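Equipment Planning Forum > Capital Requests > Simulation seats or second gripper?

k_mackay
Members are asked for comment on the draft equipment schedule for the Pultness assistive handling program. The draft provides for 11 simulation licences from Gelari and defers the second two-finger gripper until the following budget cycle. The licences are quoted at $900 per seat. The quotation closes at the end of March.

Our position is that household layouts can be rehearsed in simulation before hardware is committed. The current model places the gripper among domestic furniture, with a cabinet to one side and an open stretch of brown floor ahead.

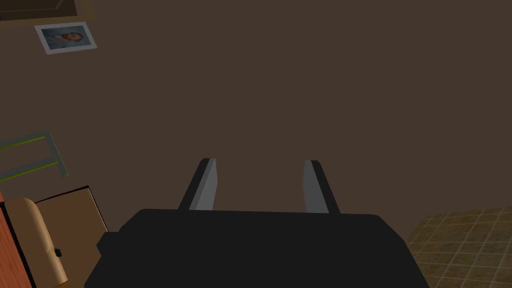
Jamshid Ebrahimi wrote that he could not support the deferral in its present form. A licence count should follow from the number of trained operators, and the draft does not state that number. He also asked whether maintenance had been costed beyond the first year.

k_mackay
Maintenance is included for the first year only. I will amend the schedule to show the renewal separately.

dagny_st
I favour the draft. Our centre recorded 232 hours of gripper downtime last year, and most of it arose from layout changes that could have been tested on screen. A second unit would have stood idle for the same reason.

j_ebrahimi
With respect, downtime at one centre is not a basis for a program-wide purchase. Beyene offers a 72-day trial of its own package. I would ask that it be evaluated before any cheque is issued to Gelari.

ea_thrastar
The Beyene trial does not export to the Genix controller, so any work done in it would have to be repeated. I would support fewer seats, with the balance held for replacement finger pads.

k_mackay
Noted. Please send operator numbers for each centre by 4 p.m. on the closing date for submissions. The licence line will remain in draft until they are received.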